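Arm stops with a protective stop when the cable goes tight – how are you all routing yours?
Ledgate Community Help > Arms and grippers > Faults
Posted by benchtop_paucar, 2019-12-15

We have a white six-axis arm on a table, doing pick and place with kitchen items. The job runs under Jomero and has been fine since May. Over the past two weeks it has started to fault out partway through a move, always when the wrist is turned well over. The log gives a protective stop on the wrist joint and nothing else.

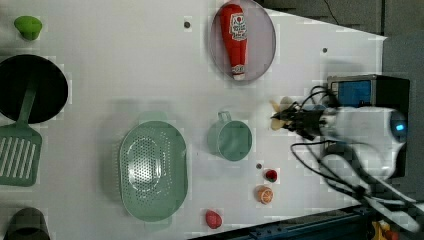

I have checked the payload setting and the tool centre point, and both match the gripper. It has happened 16 times so far. Slowing the arm down helps a bit, but it still stops. The cables run loose from the gripper back along the arm and I wonder if they are dragging. I don't want to just raise the force limit.

ledgate_regular

Don't raise the limit. A protective stop means the joint felt a load the controller didn't expect, and a cable pulled tight will do that. Power down, turn the wrist by hand as far as your worst pose and watch the loop. If it goes tight before you get there, that's your fault.

Check for snagging as well as length. A loop lying on the table will catch on a cup handle or the lip of a box sooner or later.

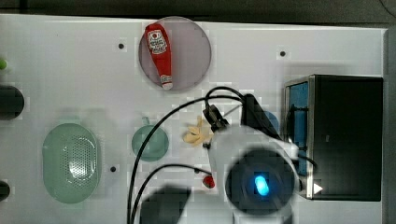

Jultel Bench Notes, Issue 7, p. 455

The page listed there covers cable dressing and is worth reading. It says to anchor at the forearm and leave the slack between there and the wrist – not down at the base, where it does nothing for you. Use hook and loop straps. Zip ties done up hard will cut into the jacket, and then you have a second fault to chase.

toolflange

Had the same thing. Mine was a worn connector at the gripper end. It passed every test with the arm parked and dropped out when it moved, so wiggle yours while watching the signal.
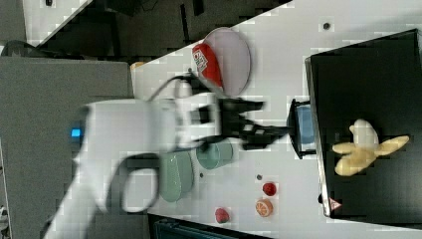
Also look at how the gripper comes in on anything held against a hard edge. If it pushes sideways, the wrist takes that load too and you get the same code. I backed my approach point off and came in straighter. Swapped the cable at around 1,000 hours and haven't had the stop again.

ledgate_regular

Agree on the connector, but do the cable check first. It's free.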